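Soneo two-arm cell: setup and upkeep FAQ

Last touched Thu 11 April. Ask at the bench if yours isn't covered. Read the whole answer before you pick up a wrench please.

GETTING IT GOING

What order do I power things up?
Wall switch, then the left arm, then the right arm, then the PC. Wait for each arm to settle before you do the next. If you start the PC first it finds one arm, decides that's all there is, and you get to do it over.

It only sees one arm. What now?
See above. If you did it in the right order, unplug the USB at the PC end, count to ten, plug back in. Still one arm: swap the two USB leads. If the missing arm changes sides it's the lead. If it stays put it's the board or the arm.

Which arm is "left"?
Left as you stand at the front rail, on the same side as the base plates. Config files use the same left. The old Jisetti config had them the other way round, don't copy lines out of it.

Can I run with just one arm?
Yes. Park the other one folded back and power it off. Don't leave it live and limp.

BASES AND RAIL

How tight should the base plate bolts be?
Snug by hand with the short key, then a quarter turn. Long key strips the T-nuts. We have a jar of stripped T-nuts.

How often do I check them?
Every 40 hours of running, or any time the arm has hit something. Push the base sideways with the arm off. Any click at all, tighten.

I moved a base. Do I have to recalibrate?
Yes. Even a little. Even if you put it back "exactly" where it was. Run the two-arm routine, not the single one, becuase the single one doesn't know where the other arm is.

How far apart should the bases be?
600 mm center to center. Measure between the plate centers and not the edges, the plates aren't all the same width. Closer and the elbows meet. 800 works for reach tests but the grippers can't share the middle of the table properly.

Can I put stuff in the rail slot?
Bits get in there whatever we do. Doesn't hurt the rail. It does hurt when you need to slide a base: a crumb under a T-nut tilts the plate and then nothing you calibrate holds. Vacuum the slot before moving anything.

CABLES

How much slack at the shoulder?
Enough for a loose loop with the arm stretched all the way out. Fold it and swing it both ways with the power off, watch the loop. If it catches on the post, re-clip it. If it goes tight anywhere, let more out.

Cable is rubbing. Tape ok?
For the afternoon. Then sleeve it. Tape goes gummy and picks up dust.

Can I zip tie the cable to the arm?
Velcro only. Ties cut in at the joint. A tie cost us a whole harness in November.

What are the little green boards by the bases?
Leave them alone when power's on. No metal tools down near there. If one comes loose power everything off first, then seat it again.

GRIPPERS

Which fingers for paper?
The flat pads. Ribbed ones dent it. Wipe pads with a damp cloth, let them dry, no alcohol, it makes them shiny and then they slip.

How do I set the press height?
Start high. Drop in steps of 2 mm until the pad holds the sheet when you tug it by hand (arm stopped, estop in!). Write the number on the sheet by the door. Do both arms, they're never the same.

Sheet slides when the gripper comes down?
Pads dirty, usually. Or it's coming in at a slant. Check the wrist angle before you start adding force. More force bends the sheet and you end up chasing that instead.

Can I leave things in the cell between runs?
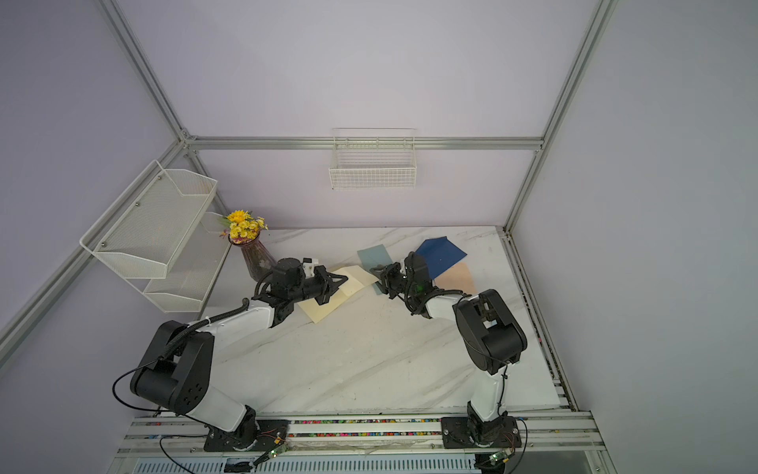
Short answer, fine if they're in your task and the arms can clear them. Anything tall goes in the collision map before you run, not after. Baskets and shelves on the walls are in the map already, so if you move one, edit the map. Same goes for flowers, vases, whatever you brought for your demo. Glass especialy.

Two grippers came together in the middle. Broken?
Maybe not. Stop, power off, back them out by hand slowly. Look at the finger screws first, then open and close each one by itself. If it closes crooked, change the fingers. Then recalibrate both.

CLEANING

What do I use on the tabletop?
Water and a drop of dish soap. Not the Zirketlow spray, it leaves a film and paper sticks to it.

And the vent grille in front?
Brush it Fridays. Vacuum if it looks gray. Don't stack anything against it, the box gets warm and the power supplies cut out after about an hour.

Wall panels?
Dry cloth. They scratch easy.

WHEN IT'S REALLY BROKEN

A joint grinds or gets hot.
Stop using it. Tag it with the side and the joint number. Don't grease it, they're sealed.

Where are spares?
Second drawer, Vītola box. Fingers, pads, T-nuts, one cable set. Take the last of something, write it on the lid.

Can I open an arm up myself?
No. Base plates, cables, fingers, pads, those are yours. Anything with a joint cover goes back to Soneo. Ship it in the original foam.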